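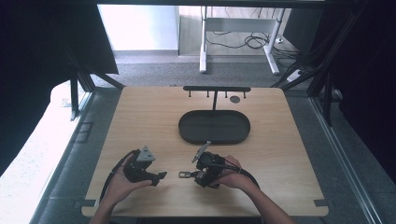 Oiling a timber tabletop takes two coats and most of a weekend. The method below is for bare or previously oiled wood; a varnished top has to be stripped first. Clear the top completely before you start, including items such as the oval tray in the middle of this one. Rounded corners like these need to be sanded by hand, as a machine will flatten the curve.

Materials

Penetrating oil (Skalteo Clear or similar), 300 mL
Sandpaper, 240 and 400 grit
Cork sanding block
Lint-free cotton rags
Nitrile gloves

Preparation

Sand the whole surface with 240 grit, always along the grain. Vacuum, then wipe with a barely damp rag. The water will raise the fibres. Leave to dry overnight and knock them back with 400 grit, using light pressure. Vacuum again.

First coat

Stir the tin; don't shake it. Pour a small pool of oil on the wood and spread it with a folded rag, working from one end to the other. Keep the surface wet for up to 15 minutes, topping up any patches that go dull. End grain takes more than the face. Wipe off all excess with a clean rag. Oil left standing goes tacky and has to be scrubbed back.

Second coat

Wait 24 hours. Rub lightly with 400 grit, dust off, and apply half as much oil as before. Wipe back harder this time.

Curing

Light use is fine after 2 days. Keep hot dishes and wet glasses off for a fortnight. In cool weather, say below 10 degrees, double both times.

Rags

Oily rags can self-ignite. Lay them flat outdoors until stiff, or soak them in water in a lidded metal can. Never leave them bunched up in the garage.

Last updated 3/8/20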